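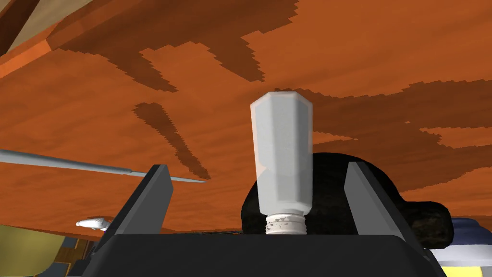 Why must we wait so many days with the wood if the factory already dried it, one of the students asked at the end of the last lecture. The question is good and I promised to answer it in writing. The factory dries the wood to a moisture content that is convenient for the factory. The building has its own climate, and the wood will move to that climate whether we wait or not. We only choose if it makes this movement in the stack or after it is nailed down.

By the course instructor

Lecture 4. Moisture and movement in wood floors

1. What is moisture content

Moisture content is the weight of the water in the wood divided by the weight of the same wood when it is completely dry, written in percent. Please note that we divide by the dry weight. Every year some of you divide by the total weight, and then the result is too low. Example from the exercise sheet: a sample weighs 500 grams before the oven. After the oven it weighs 460 grams. The water was 40 grams, and 40 divided by 460 gives 8.7 percent. If you wrote 8 percent, you divided by the wrong number.

The oven method is exact but it destroys the sample. On the job site we use a meter. A pin meter measures electrical resistance between two points, and a pinless meter reads an area under its plate. Both must be set to the species. In our lab we have the Gradora meter in the pin version, and its species table is glued inside the lid. Red oak and hard maple do not have the same setting there, so look first and measure after.

2. Equilibrium

If a board stays long enough in air of constant temperature and humidity, it stops gaining or losing water. We call this the equilibrium moisture content, EMC. In a heated building in winter the EMC can go down to five or six percent. In a humid summer without air conditioning it can go up to twelve percent or more. A floor never rests in one of these values. It travels between them every year, and the designer has to give it the space for traveling.

Temperature has a much smaller influence than relative humidity. I repeat this because in the project reports I often read that "the room was warm, so conditions were correct." A warm room can be very dry or very damp.

3. How much does it move

Wood moves very little along its length. Across the grain it moves much more, and a plain-sawn board moves more in its width than a quarter-sawn board of the same species. For our hand calculations we use one simple formula:

change in width = floor width x coefficient x change in moisture content

For the class exercises take the coefficient 0.002 for each one percent of moisture content. Real values depend on species and cut, and for real work you take them from a table.

Exercise A. The floor is 400 inches wide, measured across the boards. Moisture content rises by four percentage points. The free movement is 400 x 0.002 x 4 = 3.2 inches.

Exercise B. The same, but the floor is 500 inches wide. The free movement is 4 inches.

In a real floor not all of this arrives at the wall. Part of it closes the small gaps between the strips, part is held by the fasteners, and part is taken as compression inside the wood. But a perimeter gap which is forgotten, or filled with scraps by another trade, is still the first thing to check when a floor has lifted.
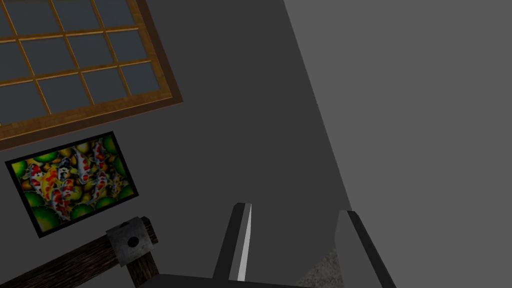 But our boards were perfectly dry on the truck, the supplier answered in the Homen case, and the supplier was right. We study this case because each party was right about its own part.

4. Case: the hall in Homen

The hall has 2964 square feet of strip floor on sleepers over a concrete slab. The flooring came from Sternura, and the installer was Nishad. The boards were measured at delivery and they were at seven percent. The slab was placed in February and the boards were brought in before the building was closed. The heating was not running. There were temporary gas heaters without a vent, and these heaters put water vapor in the air when they burn. The stack stayed under plastic film, so the outer boards and the inner boards did not see the same air.

The installer waited the number of days which the specification asked. In the specification there was only this number of days. It did not say what moisture content must be reached, or who must measure it, or what the climate in the hall must be. After the first summer the strips were cupped in the north half, with the edges higher than the centers.

Questions to discuss in your groups: Which measurement was missing? Was it correct to sand the floor flat right away? (Think what happens to the edges when the wood later dries again.) And what would you write in the specification in place of the days?

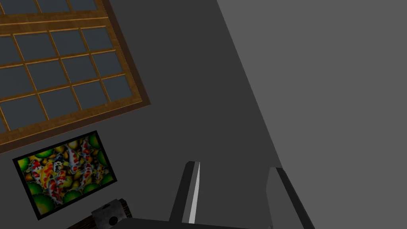

Page last changed: June 2018

5. What to write in a specification

Do not write only a time. Write a condition and the evidence for it. A usable paragraph says that the building is enclosed, wet work such as plaster and paint is complete, and the permanent heating and ventilation is in operation at the levels expected in use. Then it says the allowed difference between the moisture content of the flooring and of the wood subfloor, the number of readings, and that the readings are handed over in writing before the first strip is nailed.

For the number of readings we use in this course one group of ten boards for every 500 square feet, and a floor smaller than 2000 square feet always gets four groups. It is a course rule, so that all your reports can be compared. If the manufacturer's instructions ask for more, follow them.

Measure the slab separately. A wood meter on concrete gives you a number, but you cannot use it as a percent of anything. The slab tests come in Lecture 5.

For next time: finish Exercises A and B with a fall of three percentage points, and bring the species table which you copied from the lid of the meter.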